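Demonstration Operators, Bimanual Small-Parts Handling (fixed term)
Fastell, Hillalton site
Reference: Louro data set, phase 2

Fastell is hiring demonstration operators to record manual tasks with hand-held grippers. The recordings are training examples for a manipulation policy that will later run on a pair of fixed arms. Operators work at a bench, one gripper in each hand, and carry out short tasks from a written task card. No robot is operated in this position.

Phase 1 covered large objects: boxes, bottles, folded cloth. Phase 2 covers parts small enough that finger alignment decides the result. The target is 3,000 accepted episodes. An episode begins with both grippers open and clear of the objects and ends when the card's final state has been reached and held for a full second.

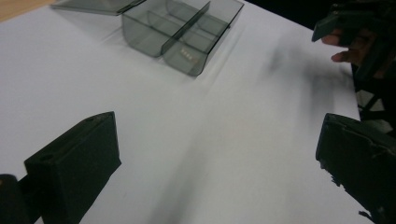
Task cards in phase 2 fall into sorting, transfer and lid handling. Each card gives a start layout, a final state and a time limit. Objects are placed by the operator before recording begins, and the layout is varied between episodes within the limits on the card. A typical transfer layout has a divided translucent container at the far side of a white work surface, lid folded back, with a few pale, very small items in one front compartment and the grippers approaching from separate directions. The wall between compartments must not be used as a stop for the fingers. Contact with it is logged as a fault, although the episode may still be accepted if the container does not shift.

Duties
Record episodes according to the task card.
Repeat the calibration motion at the start of each block and after any change of fingers.
Inspect finger faces for chips and ridges. Report wear on the block sheet; do not sand or trim.
Mark failed episodes as failed. Failed episodes are kept and used, so they must not be deleted or re-recorded under the same number.
Keep bare hands out of the object area while recording is active.

Requirements
Steady use of both hands for blocks of 25 minutes.
Near vision, corrected or uncorrected, sufficient to pick out a 2 mm part at arm's length.
Ability to follow a written procedure without shortcuts.
Experience in assembly, dental laboratory work, watch repair or electronics rework is useful. A background in programming is not needed.

Hours and pay
Shifts are four hours, morning or afternoon, with a break between blocks. A Sunday shift is available at a higher rate. Pay is hourly and does not depend on the number of accepted episodes. Training is paid and consists of 100 practice episodes, reviewed with the shift lead before production recording starts. The contract runs until the phase target is met, with possible extension to the Wosdale site.

Data
The wrist cameras record the bench, the objects and the operator's hands and forearms. Audio is not recorded. Remove rings and watches before the shift and cover any tattoo you do not want stored. A consent form is signed before the first practice episode.

To apply
Send a one-page resume and the shifts you can work to Wakana Ichikawa, Data Operations, Fastell, Hillalton. State your dominant hand and glove size. Selected applicants will be invited to a bench trial of one hour, which is paid at the training rate. Applications are reviewed as they arrive, and the first group starts in May.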